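Robot arm gets a kitchen table at Geddes open day

Visitors to the Geddes workshop got a close look at a robot arm learning household chores this week, as the automation group opened its doors for an afternoon of demonstrations. Organizers counted 292 people through the door – well up on last year's 70.

The arm works at a white table set with everyday kitchen things, among them a plate, a mug, a colander and a toaster oven. The project, called Wastis, aims to have one arm handle simple jobs such as putting away fruit or clearing a plate.
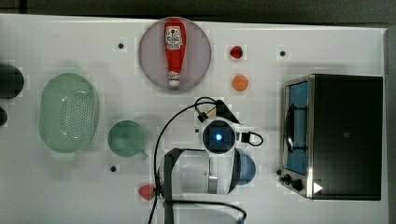
LULTUDHAM, January – Demonstrations ran every 30 minutes, with time for questions after each one. Honeylyn Abella, who leads the project, told visitors that small items are the hard part.

"A strawberry is easy for you and me," she said. "The arm has to learn how much to squeeze."

The arm carries a camera unit at its wrist, with a ring of blue light that drew plenty of questions from younger visitors.

The group plans a second open day at its Skudcombe site in the spring. Entry is free, but places must be booked ahead.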